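Category: Workshop builds / Automation

1/4 The Poltthorpe shared workshop reports progress on its handle-operation bench. The arm will be mounted on site in September.

2/4 Members are asked to test every motion in simulation first. Nuwan Seneviratne maintains the model and Kirsty Waaka reviews changes to it.

3/4 The base plate is held by 4 fasteners. Please do not move it without updating the model. 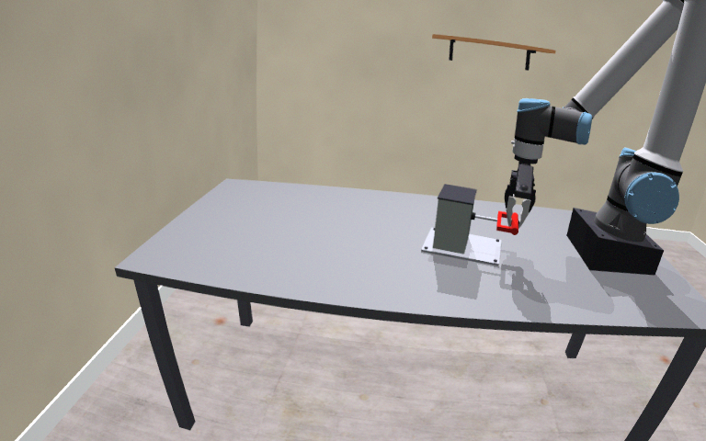
Simulated bench: gripper at the red handle.

4/4 Comments on the layout may be sent to Glenys Morgan.

Recent
Tostar controller wiring notes
Shared bench booking rules

Last updated: 5 Feb 2026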